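Filed under: Home / Small fixes / March

The play kitchen came as a flat pack from Trastero and has been through two rounds of repair since. These notes cover the counter, the sink and the cookware, mainly so I have them when the next part works loose.

The counter is white with grey specks, which hides pencil marks, so I use masking tape for measuring. Overall length is 545 mm. The sink lifts out as a single piece. Its rim had lifted at the back and was letting crumbs into the cupboard, so I cleaned the seat and ran a thin bead of Grekness sealant along it.
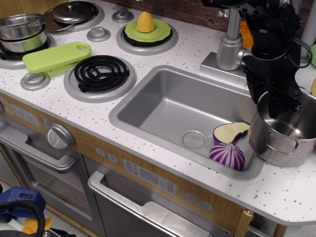
Cure time was 8 hours at room temperature. I left it overnight and checked it at breakfast. The burner rings needed nothing. The knobs had worked sloppy on their shafts, and one wrap of thread tape on each took up the slack.

The tap was the worse job. Its base is square and the hole under it is round, so it turns when pulled. A rubber washer from the Zellix assortment stopped most of that. I did not glue it, as I expect to have it off again.

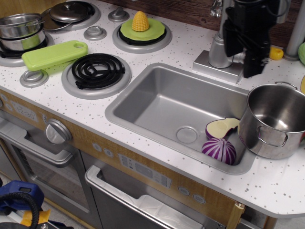
COOKWARE AND FOOD

The pots are steel and heavier than the plastic set they replaced. The large one takes up most of the counter beside the sink, and I would buy a size down next time. The small one fits in the basin with its two loop handles sticking out left and right. The eggplant half and the striped onion have ended up living in the sink.
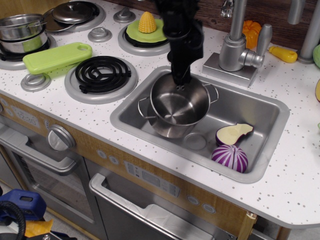 Page 2 of 2

The lid is shared between pans and gets parked wherever there is a free edge. I tried a hook for it on the side panel, but the screw split the edge, and I filled the hole with Aydoğan wood filler. The colour match is poor. I sanded it with 2000 grit, far finer than the job called for, but it was the only sheet left in the drawer.

The green cutting board has a hole at one end and could hang from a hook too. For now it stays on the stovetop beside the front burner.

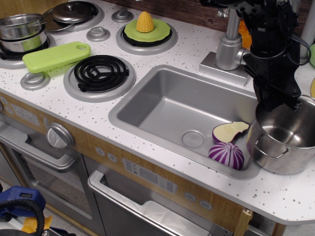 Still to do

Replace the cupboard hinge screws with ones 9 mm long. Trim the sealant at the back left corner of the sink. Find a washer of the right thickness for the tap, or cut one from an old inner tube.

Contact | Copyright, all rights reserved | Back to top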